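Clomgate cell, monthly upkeep meeting
Held in the Irnonton workshop, Sunday, 3 pm, a time the minutes secretary would like recorded as nobody's first choice.

1. Minutes of the last meeting
Agreed, after the word "fixed" in item 4 was changed to "adjusted".

2. Right gripper
The pads on the right gripper were changed at 500 picks, as the upkeep sheet asks. The old pair had worn more on one side, as had the pair before them. Halvorsen's view is that the pads are sound and our fitting is at fault. The meeting's view is that Halvorsen has not tried to reach the lower screw with the arm parked. It was agreed to bring the arm down to bench height before the next change and to buy a longer hex key.

Grip force for the small bottles stays at 17 on the slider. Bottles and boxes can share this setting. Sandwiches cannot, and the sandwich setting is now saved under its own name after last month's lunch.

3. Cables
The loop on the right arm has been given more slack at the elbow. Too little and it tugs at full reach; too much and it sweeps the stock off the racks, which we have now tested more thoroughly than planned. A second clip is to be fitted once the right size is found. The drawer marked "clips" contains fuses.

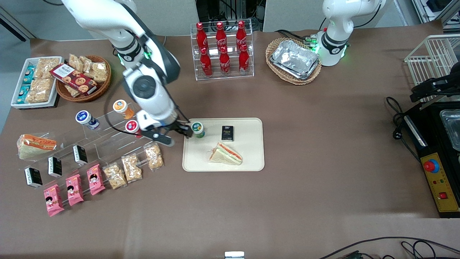

4. Rack and tray positions
The taught points drift whenever somebody tidies up. Cleaning is still encouraged, but the racks and the order tray must go back on their marks, and the marks must not be cleaned off with them. Whoever moves a rack re-teaches the first and last position on each tier before going home.

5. Joint checks
Both arms were run through the slow cycle. The left was quiet. The right has a faint tick at the wrist, which stopped when people gathered round to listen. Zalov recommends fresh grease at 2,000 hours. We are well short of that, so the tick goes in the log and will be listened for again in December.

6. Emergency stop
Pressed, worked, reset. The restart took about 3 minutes, most of it spent looking for the restart sheet. A copy will be taped inside the cupboard door.

7. Any other business
The upkeep sheet still has no column for "made it worse". Carried over.

Meeting closed at 4.10 pm.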